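Versión de la ficha: 2 – revisada el 13 de diciembre de 2021

# Rirnel: reglas de captura y anotación con pinza manual

Este repositorio contiene demostraciones de manipulación hechas por personas con dos pinzas de mano, y el reglamento con el que se grabaron y se filtraron. Los datos se usan para entrenar políticas de brazo doble. El reglamento es la parte discutible, y por eso ocupa casi toda la ficha.
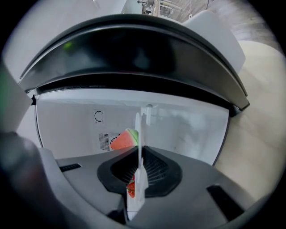
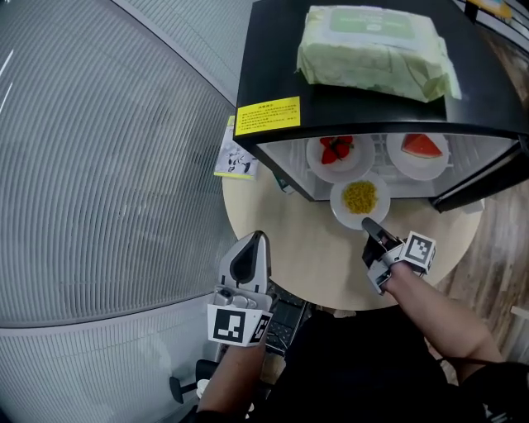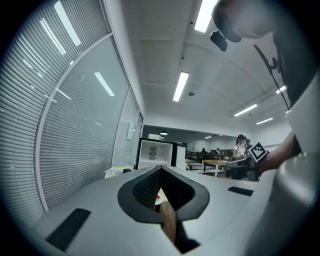

*Tarea «nevera y platos»: vistas desde pinza (primera y tercera) y vista desde la cabeza (segunda).*

## Contenido

| Campo | Valor |
|---|---|
| Episodios grabados | 2.756 |
| Episodios descartados | 643 |
| Variantes de tarea | 48 |
| Pinzas por operador | 2 |
| Anotación | manual, una sola pasada |

Los descartados se distribuyen en una carpeta aparte, con su motivo. Mélanie Hiebert propuso borrarlos y la mayoría estuvimos en contra: un conjunto que solo enseña lo que salió bien no permite comprobar si el filtro era razonable.

## Reglas de captura

1. Las dos pinzas se mantienen a la vista de la cámara de cabeza al comenzar el episodio.
2. Los marcadores fiduciales no se tapan con la manga ni con la mano. Un marcador sucio se sustituye, no se limpia.
3. El episodio termina cuando el operador retira ambas pinzas. Si duda, sigue grabando.
4. Cada objeto se anota por lo que es: una fresa de juguete figura como `fresa_juguete`, aunque la tarea se llame «servir fruta».
5. No se ensaya más de una vez antes de grabar.
6. Quien pase por el fondo debe haber firmado el consentimiento. Sin firma, el episodio va a descartados.

La regla 5 viene del protocolo de Brostov y la mantenemos sin entusiasmo. Henrik Kohlhase sostiene que reduce los gestos demasiado pulidos. Puede ser. Hemos pedido la comparación dos veces y seguimos sin verla.

La 3 sí la defendemos. Antes de marzo se cortaba al soltar el último objeto y quedaban fuera las correcciones tardías, justo las que más falta hacen.

## Lo que este reglamento no garantiza

Cumplir la lista no convierte un episodio en una buena demostración. Significa que alguien marcó seis casillas. Conviene tenerlo presente al leer «conforme» en los metadatos, una palabra que heredamos de Paquette y que habríamos preferido cambiar.

- **Seguridad.** Nada de lo escrito aquí es una norma de seguridad para robots. Las reglas se pensaron para personas con una herramienta en la mano. Trasladar una trayectoria a un brazo motorizado exige su propia evaluación de riesgos – y no, el campo `velocidad_max` no la sustituye.
- **Oclusiones.** En las vistas de pinza, una parte del objeto puede quedar detrás de la propia herramienta o de una pieza del entorno. La anotación dice lo que el anotador creyó ver. No se cruzó con la otra cámara de forma sistemática.
- **Privacidad.** El gran angular recoge bastante sala, gente incluida. El difuminado automático se aplica después y falla con figuras lejanas. Revíselo antes de redistribuir.
- **Acuerdo entre anotadores.** No se midió. Kenta Arai anotó casi todo y las dudas se resolvieron hablando, sin acta.

## Uso desaconsejado

No recomendamos citar Rirnel como prueba de buenas prácticas en una licitación o una auditoría. Lamex lo hizo con un borrador y tuvimos que pedir que retirasen el párrafo. Tampoco sirve para estimar tasas de éxito: el criterio de descarte cambió a mitad de la captura y solo se reaplicó, aproximadamente, a los episodios más antiguos.

## Cambios respecto a la versión anterior

- La regla 4 pasa de recomendación a obligación.
- Se elimina la puntuación de «naturalidad». Dale Lemieux y Normand Leclerc puntuaron los mismos episodios por separado y los resultados apenas se parecían.
- Se añade el motivo de descarte como campo obligatorio. Los valores `otro` siguen siendo demasiados.

## Correcciones

Abra una incidencia con el identificador del episodio y la regla afectada. Si cree que la regla está mal, indíquelo también; para retirarla pedimos un contraejemplo grabado, y para añadir una nueva pedimos lo mismo.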